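# Moving a small club's email to a hosted mail panel

*Individual project report, Web and Hosting Basics module*
February 4, 2019

I picked email for my project because it was the one bit of the hosting course I thought I already understood. I've had an inbox since I was nine, how hard could it be? Quite hard, as my log will show, but I did get there in the end and I'd happily do it again (with a longer run-up).

The job was for Lornumstead Canoe Club, which had one shared webmail inbox and one password that had been passed about for years. Everything landed in it: course bookings, boat hire, the newsletter bounces, angry parking messages. The club already paid for web space with a small host called Brurkness, and the package came with mailboxes that had never been switched on. My plan was to set up proper addresses on the club's own domain, move the old mail over, sort out forwarding, and get the newsletter off the "paste everybody into BCC" method.

## What I started with

I spent the first week just reading through the old inbox with the club's permission and making a note of what sort of thing came in. There were 585 messages from the last season that hadn't been filed anywhere, and a newsletter list with 159 addresses on it, kept in a spreadsheet with two tabs that didn't agree with each other. I decided on 6 mailboxes, one for each job in the club, so that when somebody steps down you change a password and hand over the box and that's that.

I did think about using aliases for the lot. An alias is only a second name for a mailbox, so it costs nothing, but then all the mail still ends up in one pile and we'd have been back where we began. In the end I used real mailboxes for the jobs and aliases for the spellings people get wrong. "Bookings" and "booking" both work now, which has already saved some bother!

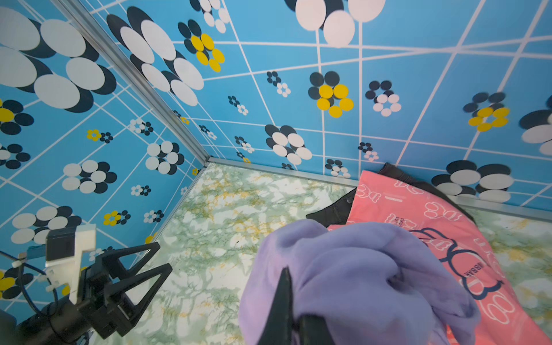
Making the mailboxes took me one evening. In the Brurkness panel you type the name, choose a password, set a size limit and press the button, and the box is there more or less straight away. The size limit is worth a bit of thought. I left them all on the default at first and then found that the bookings one needed a lot more room than the rest, thanks to all the scanned forms people attach.

## The DNS bit

This is where I lost the most time. The domain was registered somewhere else entirely, with a company called Bavstead, so the MX records (the ones that tell the world where to deliver your mail) had to be changed over there and not in the hosting panel. I changed them in the hosting panel. Twice. Nothing happened, of course, and I wrote a rather cross support ticket that I now feel a bit silly about.

Once I'd got into the right account it was simple enough:

- lower the TTL on the old MX record the day before
- add the new MX record and take out the old one
- add an SPF record, so other servers know who is allowed to send for the domain
- switch on DKIM in the panel and copy the long key across

The long key went in with a space in the middle the first time, and the check failed until I spotted it. My advice is to paste it into a plain text editor first. I had been copying out of a web page which had wrapped the line.

For the switch itself I kept the old inbox running and had it forward everything to the new one, so mail going either way would still turn up. I'd copied the old messages across by IMAP before that, folder by folder. It's slow and dull but you can stop and start whenever you like, and I did a good chunk of it while watching telly.

## Filters and forwarding

I got a bit carried away with filters. My first set had 49 rules in it, and I was very proud of them for almost a whole day. Then a hire enquiry that also mentioned parking got caught by two different rules and went into a folder I'd forgotten I'd made. I threw the lot out and started again with a handful: newsletter bounces in one folder, automatic booking notices in another, obvious spam to junk, and everything else stays in the inbox where a person will see it.
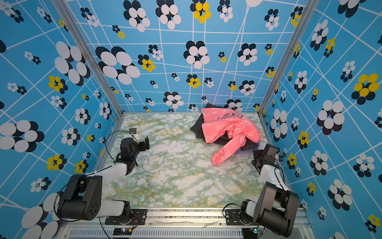 **Hou**

Forwarding was what people at the club cared about most, as they all wanted to read club mail in the app they already use. I set that up for those who asked, but I left a copy in the club mailbox each time. If you don't tick that option, the message is passed on and the club has no record of it. I also found that forwarded mail can fall foul of SPF checks at the far end, so a couple of messages went into people's spam folders. Adding the mailbox to their mail app properly worked better, and I've written a one-page guide for that with the port numbers on it.

The autoresponder was fun, and then less fun. I put one on the bookings address to say "thanks, we'll get back to you", and my own test account had a holiday reply switched on. The panel only answers each sender once in a set time, so it didn't turn into a proper loop, but I can see how it might have done with a worse setup.

## The newsletter

I used the mailing list tool that comes with the hosting. It isn't pretty, but it handles sign-ups and lets people take themselves off, and that last part was my main reason for moving. I merged the two tabs, took out the doubles and sent everyone a short message asking them to confirm. Quite a few never answered, so they're not on the new list. The club was a bit sad about the smaller number. I think a short list of people who want the thing is easier to look after, and the bounces have nearly stopped.

## What I'd change

I'd find out who holds the domain on day one, before touching anything else. I'd also write the guides as I went along, because by the time I sat down to do them I'd forgotten half the menu names and had to click through it all again. And I'd test with at least two outside mail providers, as mine was far more forgiving than other people's.

Still to do: a DMARC record (I've read up on it but haven't added one yet), and a password change on the old shared inbox before it's closed for good at the end of February.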